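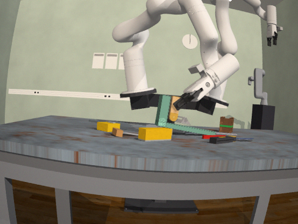

Carol thinks I grab too early. She said so before I had my coat off, and she said it again at lunch, that in most of my demonstrations the fingers start to close while the wrist is still moving, and the policy has picked up the habit from me. I told her I would look at the playback. I looked at it and she is right, at least for the morning runs.

16 July 2026. Simulated bench all day, left arm mostly. The job is still the same one: take hold of the tan bar while it stands up, lift it clear of the green pieces, and lay it down toward the front of the table without touching either yellow block. I drive with the hand controllers. Left hand moves the left arm, trigger closes the gripper. The right arm is supposed to wait with its fingers open until the second half of the task, which we haven't started recording yet.

We now have 422 demonstrations of the lift. The plan says 535 before the next training run, so that is 113 to go. I did 31 today and kept 24. The other seven I threw out myself. In three of them I bumped the tall green strip, in two I lost the bar on the way up, and in the last two I held still too long in the middle while thinking. Concetta wants the long pauses out because the model learns to pause too, and then it sits there over the table and never comes down. She set the cutoff at two seconds. I think that's a little strict but I keep to it.

After lunch I tried it Carol's way. Bring the wrist in on the slant, stop, wait until both fingers are lined up with the bar, then close. It feels slow. The first four or five were bad because I was counting in my head and not watching. After that it went better, and my times were only a second or so longer than in the morning. I will do it that way from now on. I asked Concetta if the morning runs have to go, and she said leave them in for now and tag them, so I tagged them "early close" and wrote the numbers on the sheet.

The approach angle is still my main trouble. If I come straight down I have to swing the forearm over the top, and then I can't judge depth well in the headset. If I come in from the side the fingers go past the bar and into the green strip. The slanted approach is the best I have found. Ernő does it from lower down and gets away with it, but he has been driving since January and I started in the spring.

The headset lost tracking twice around three o'clock. Both times I took my hands off and waited, as we are told to, and the arm stayed where it was. Restarted the Harotell software after the second one and it was all right until the end. I have written it in the log. Ernő had the same thing on his set last week and he thinks it is the light from the window. I pulled the blind.

Aranka is working on the object placement for the next batch. At present the loose things keep nearly the same positions every time, and she wants them moved between runs, the small orange cube and the yellow blocks first, then the tool with the black handle. I said I would rather finish this set before anything moves. She said she needs 77 runs with the new placement by the end of the month, so they will probably overlap, and I will have to check which layout is loaded before I start. She is going to put the layout name in the corner of the display.

Had a short talk with Concetta about the real arms at Skostitz. She says two of us will go there once the lift works in simulation, to give a smaller set of demonstrations by hand, holding the wrist and moving it through the task. I have only done that once, in training. My shoulder hurt the next day. I would still like to go. She didn't say who.

Wrist a bit sore tonight, the trigger hand. I took the breaks, but I think I squeeze harder than I need to. The trigger only has to go halfway.

Tomorrow: 30 runs if tracking holds, all with the stop before closing. Ask Aranka about the layout names. Bring back Carol's umbrella.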